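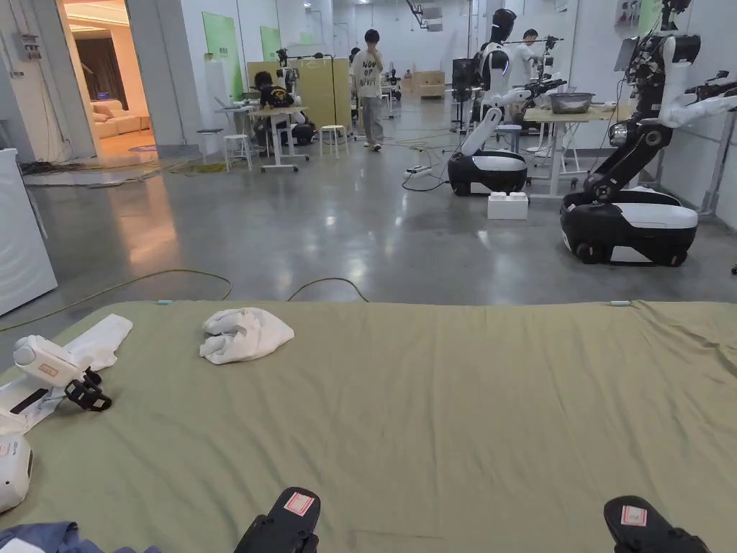 9 min read

4. The Bed as a Folding Surface

By the time we came to write this section we had spent a good deal of the spring in other people's bedrooms, and it seems only fair to begin with the bed itself. Folding is usually written up as something that happens to a piece of cloth, with the table or bed underneath treated as a flat place of no great interest. The households in Rateck and Ruditz taught us to look down a little more often. A bed gives when you press on it, it grips some fabrics and lets others slide, and it is already wearing cloth of its own, so that every shirt and towel laid on it is cloth lying on cloth.

Figure 4 opens the section and shows the starting condition that we care about most: a crumpled white cloth lying on a broad olive-green surface, bunched into a loose pile. We call this a mound, a word we took from Lü, the oldest person in our group of folders and easily the most patient with our questions. A mound has no obvious corner. Before any folding can begin, somebody has to find one, and much of what follows is about that search.

4.1 Finding the corner

Twenty-two people folded for us, each of them at home and each on the bed they would ordinarily have used. We asked them to talk while they worked if they felt like it, and to stay quiet if they didn't, and we were grateful for both kinds. Between them they gave us 138 folds that could be followed from the first touch to the last pat.

The usual way in is to pinch whatever part of the cloth stands highest and lift. The cloth hangs, it opens out under its own weight, and a hem shows itself somewhere along the lower side. The second hand goes to the hem and runs along it until it meets a corner. People who fold a great deal do this without looking, often while talking about something else entirely (we heard a very complete account of a cousin's wedding during one set of pillowcases). People who fold less often tend to spread the mound out flat first, patting it outward from the middle, and look for corners once it has settled.

Both ways work well enough, and we would not want to set one above the other.

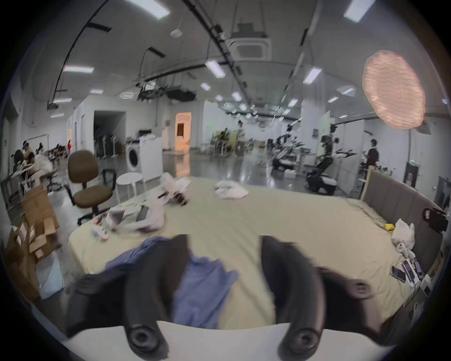
The spreading method does ask more of the bed, though, and the lifting method asks more of the shoulders. Two of our folders moved from one to the other partway through a large load, and when we mentioned it afterward they were both rather surprised to hear it. One put it down to tiredness. The other said she lifts the sheets and spreads the small things, and had never thought of this as a rule until she heard herself say it.

Thin cotton was the great troublemaker at this stage. It clings to itself, and a corner tucked inside the mound may stay hidden through two or three lifts. Terry cloth was much kinder, with its thick hems that can be felt through a layer or two.

4.2 What the surface does

We had brought along a plain cotton bed cover, and we asked people to fold the same small set of items on it and then again on whatever bedding they had at home. The differences were modest, and we found them charming all the same. On a tight, smooth cover the cloth could be pulled square with one hand. On a loose one, the cover came along for the ride — you pull the towel toward you, and a ridge of bedding travels with it and lifts the far edge of the fold you have just made. People smoothed these ridges away with the side of the hand, over and over, and hardly any of them remembered doing so.

Soft mattresses brought a second difficulty. Anyone who leans a knee or a palm on the edge makes a slope, and a half-folded garment will creep down it. Our folders met this by working farther in, which means reaching, or by standing back and folding at arm's length. A few gave up on the bed for the last fold and finished against the chest, chin holding the collar, in the way that many of us learned from our mothers. 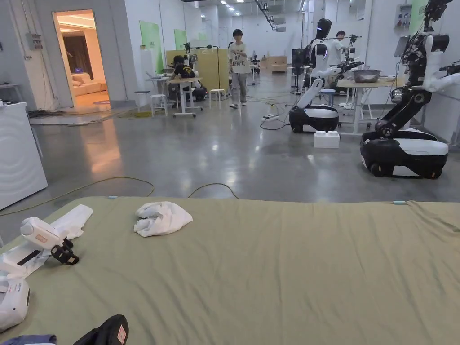

Shuzhen Shi

4.3 Piles, and the things that gather around them

A bed in use for folding is seldom used for folding alone, and I would like to take this part of the section in my own voice, having argued for it rather stubbornly at our Friday meetings. My interest is in where people put things down.

There is a space directly in front of the folder, about as wide as the elbows, where the fold is made. I call it the clearing. The mounds waiting to be folded sit beyond it or off to one side, and the finished stack goes to the other side. Phones, bags, and small boxes drift toward the head of the bed. When the clearing gets crowded people push things outward with the forearm, still holding the cloth, and I came to enjoy watching for that little sweep of the arm. It nearly always comes just before something large, a sheet or a bath towel, because a large item needs the room before it has been opened and the folder seems to know it.

The finished stack deserves a kinder word than it generally gets. It is a measuring tool. The first towel is folded to a size that comes from habit or from the shelf, and each one after it is folded to match the towel below. When I quietly asked Lü to start a second stack halfway through, the new stack came out a little narrower, and Lü looked at the two side by side for some time and then refolded the second one to match the first.

4.4 Folding with company

In some of the homes two people folded together, and here the bed worked as a kind of shared table. Large items were passed across it by the corners. Small ones were almost never shared, and reaching into the other person's stack was treated as mildly rude, even between married people.

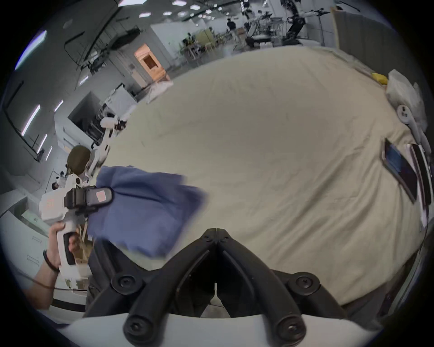

Should a cloth be laid completely flat before the first fold?

It helps with anything that has four corners, where a crease left in the middle will carry through every later layer. For small cloths that will be folded only once, most of our folders smoothed them afterward with a palm and were content with the result.

Pairs also settled, mostly without speaking, on who would move and who would stay. With a sheet, one person held the far corners still while the other walked in with the near ones, and in most homes it was the same person walking each time. We asked one couple to trade places and the sheet ended up with its hems on opposite sides, which they thought was very funny and then folded again from the beginning.

The full table of folds, grouped by fabric and by bed cover, is given with the Hiliment materials, where the pairs are listed separately from those who folded alone.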